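Steamed buns sticking to the steamer and getting gummy on the bottom

Posted in Cooking & Kitchen
August 3, 2026

Ama Quaye

I have been making filled buns since February and the tops come out fine. The bottoms don't. They either glue themselves to the steamer or they peel off with a wet, gummy patch underneath. I use all-purpose flour, instant yeast, a little sugar and oil, and a pork and cabbage filling. They steam over boiling water in a two-tier metal steamer from Drolletti. I have tried oiling the tray, and I have tried cabbage leaves, which worked better but made everything smell like cabbage. I take them out as soon as the timer goes off. Is it the dough, the filling or the steamer?

Trestham

Metal steamer. Get a bamboo one, problem solved.

Patrício

You don't have to replace the steamer, although bamboo does help. Metal lids collect water and drip it back onto the food. Wrap the lid in a thin dish towel and knot the corners over the handle, well away from the burner. That takes care of most of the drips.

For the sticking, cut squares of parchment a little bigger than each bun and set the buns on them before the second rise. Then you can move them without touching the dough. Oil on bare metal mostly runs off through the holes.

Check your water level too. If it's boiling hard and sitting close to the bottom tier, it splashes up and soaks the lower buns. Leave a gap of at least 2 inches and turn the heat down to medium once you see steam.

The filling could be part of it. Cabbage lets out a lot of water. Salt it after chopping, wait 20 minutes, and squeeze it out hard in a towel before it goes in with the pork. Roll the wrappers so the edge is thin and the middle stays thick, otherwise the juice soaks through the base. When you close them, keep the filling off the rim or the pleats won't hold.

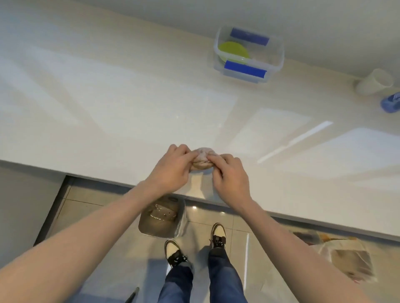
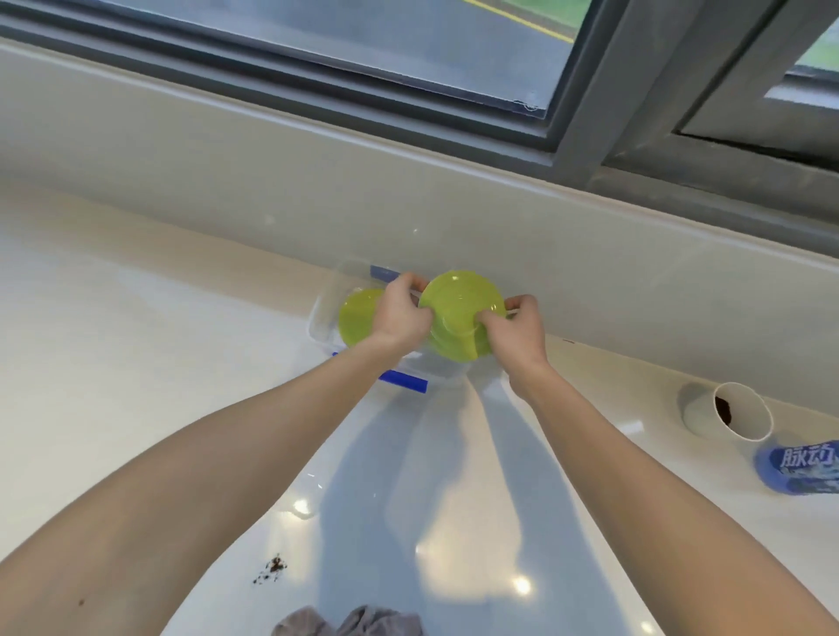
Let them rise covered until they feel light when you pick one up. A bun that hasn't risen enough will be dense and sticky no matter what you steam it in. When they're cooked, turn off the heat and leave the lid on for 3 minutes, then tip it open a crack before you take it off.

Leftovers go in the fridge once they've cooled. Reheat them in the steamer, still on paper.

Kidix

Agree with most of this, but I'd look at the flour before the cabbage. I had gummy bottoms with all-purpose until I cut back the water in the dough by a spoonful or so. It should be firmer than bread dough and not stick to the counter when you knead it. Also, don't crowd the tray. Mine were touching and the steam couldn't get around them, so the ones in the middle were always the worst.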